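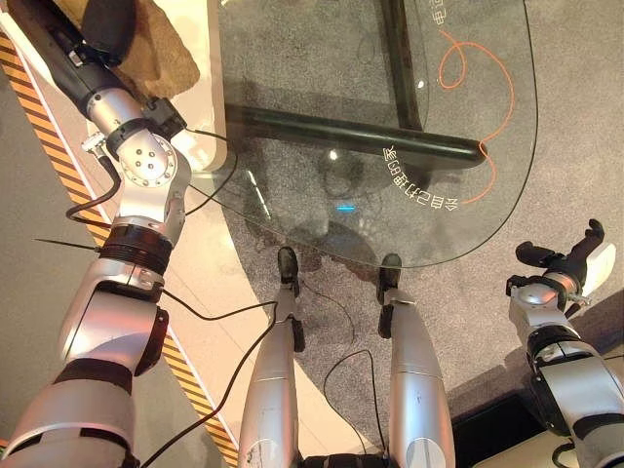 Flonis humanoid hire: is it worth the money? A thread

1/ Ruscombe Robotics will rent you a Flonis, two arms and two legs, for $2550 a week plus a $600 bond. I've been asked to say whether our shop should. I have opinions and a sore back.

2/ Date for the record, 21/08/2024. Me, Zoia Lytvynenko on the laptop, Keith Hulme from the hire firm hovering by the power switch like a dad at a swimming lesson.

3/ The task is one the brochure calls "soft goods handling". Pick up a lumpy brown thing, put it down somewhere else. My nephew charges less for this but he also complains.

4/ Setup guide is 38 pages. Page one congratulates you. The bit about where the cables go is near the back, after the warranty. Please move the cables forward, whoever writes these. There are a lot of them and they like to dangle.

5/ The hands are the selling point, so let's do the hands. Proper thumb, textured pad under the palm, fingers that are short and blunt and look more serious than mine. You also get a view from down at the hand, which I ended up watching more than the robot itself.

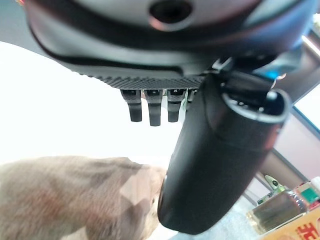 The hand from close up. Brown thing at lower left, packaged goods off to the right.

6/ Things I liked: the close view is really useful. You can see where the thumb is in relation to the object, and from standing height you're mostly guessing.

7/ Things I didn't: the white surface blows out completely on that view. Zoia fiddled with exposure for a while and then went for a coffee. If your bench is white, put something dull on it.

8/ Keith says the grip is "compliant". I asked compliant with what. He said it gives a bit when the object does. Fair enough, that's a decent answer, and I'd been hoping for a worse one.

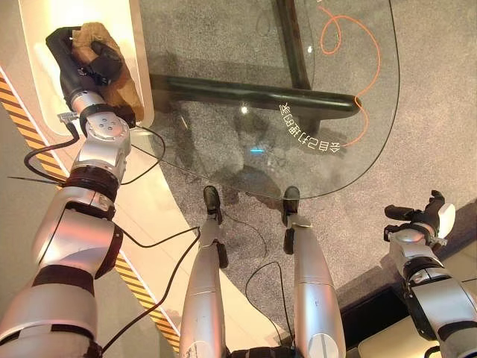 9/ Which brings me to squashy objects in general. A box is easy to be good at. Something that bulges out between your fingers is a better test, and it's closer to what comes through our returns desk in December.

10/ Now, the glass table. Handsome thing, writing printed on it, lets you see the carpet. I'd still want a matte bench at our place. Glints all over the shop, and I kept looking at the floor when I should've been looking at the work.

11/ Magnus Baxter asked in the replies about the second arm. You pay for two, yes. For a one-object job the other mostly keeps it company. I asked for a one-armed price and was told there isn't one.
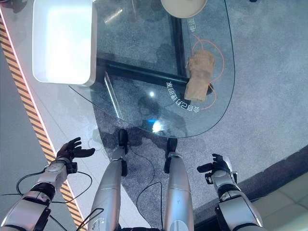 Both hands empty, tan lump on the glass, orange cable curling behind it.

12/ Support line is $173 an hour outside business hours. Keith threw in the first hour. I've written that down and made him look at me while I did it.

13/ Verdict: good hands, fussy setup, pricey for a shop our size. I'd hire it for a week before the Christmas rush and wouldn't sign the twelve-month deal.

14/ Wiremu Henare wants to know if it does shelves. Asked. "On the roadmap." I'll chase Keith for a date and post it under this one.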